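Town's winter coat swap is back, and it's moved to Holmgren Hall

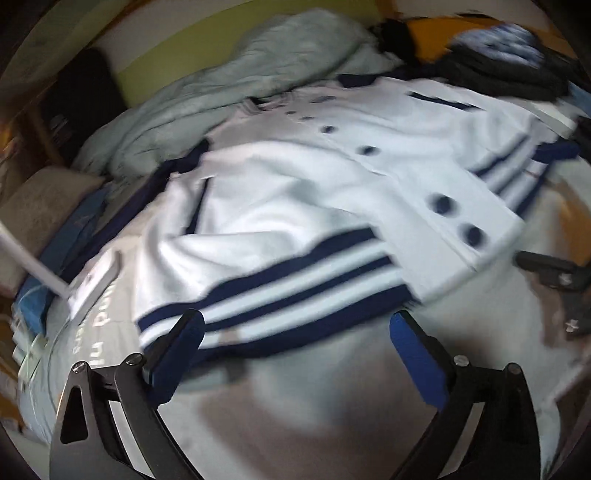 White jacket with navy buttons and a striped hem.

I've been looking forward to telling you this one! The Onard coat swap is on again from the start of November, and this year it has a proper home. After three winters squeezed into the back of the library (anyone who tried to get a pushchair past the parkas will remember), it's moving over the road to Holmgren Hall, where there's a cloakroom, a kettle and enough floor for more than one rail.

I popped in to see Annelies Segers, who started the swap and still runs it, and she was up a stepladder hanging size labels. Last winter 1,086 coats and jackets changed hands, she told me, and only 34 were left at the end. Those went to the night shelter on Wostex Road.

"People think it has to be a big heavy coat," she said. "It doesn't. We never have enough in-between things, the sort of jacket you wear in October and then again in March."

So have a rummage! Bomber jackets, denim, track tops, school blazers, macs, all fine as long as they're clean and the zips and buttons work. Children's sizes go fastest, and she's very short of anything for ages nine to twelve. What she can't take is anything with a broken zip, and please, no more ski trousers (there are still two bags of them under the stage).

It works the same way as before. You bring a coat in, you get a paper ticket, and the ticket gets you any other coat on the rails. If you haven't got one to bring, just come along and ask for a ticket at the desk. You won't be asked why. I picked up a green duffel there two winters ago and I'm still getting compliments on it, so I may be a bit biased.

The new bit this year is the mending table. Halvard Sjöberg, who used to do alterations above the bakery, will be there each afternoon from 2pm until 4pm, sewing on buttons and patching linings for nothing. He's asked for spare buttons, any colour, and has been given 318 so far, mostly brown. Thread would be handy too.

Drop-offs are open now at the hall's side door, 10am to 4pm, and there's a bin for bagged coats in the library porch if you can't make those times. Pop a note in the bag with the size on it if the label has gone.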